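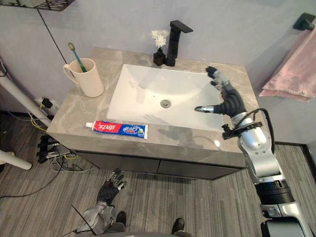
My aunt left me a radio that only plays one station, and the station went off the air before I was born. I found this out on 11th June, standing in the bathroom with my hair full of shampoo and a man's voice telling me the ferry to Grenus was running late. I'd put the radio on the floor for company. I stared at the black faucet and the fluffy white flower in its little vase and thought, okay, well, there must be a Grenus somewhere. (There isn't. I looked for hours!)

The next night he read the weather for Grola – fog, more fog, a warning for small boats – and then played an accordion tune my aunt used to hum over the dishes. I sat on the edge of the tub until my feet went numb.
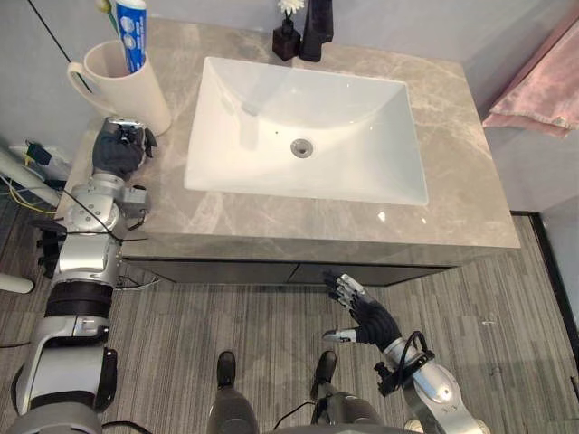 By November I knew the ferry times by heart. The last boat left at 20 past five and carried 24 passengers, and he read out their seat numbers every single evening, very politely, like a waiter. Seat 5 was always empty. He always said so, and then he always waited a bit.

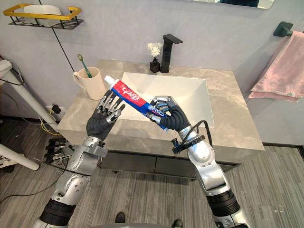 The bathroom, toothpaste and all.

So last night I packed a bag. Toothbrush, wool socks, her gray coat with the ticket stub in the pocket, number 422, Krawczyk Line, one way. I turned the volume up and said, feeling like a total idiot, "Could you hold the boat?"

The accordion stopped.

"We've been holding it," he said. "Bring a scarf."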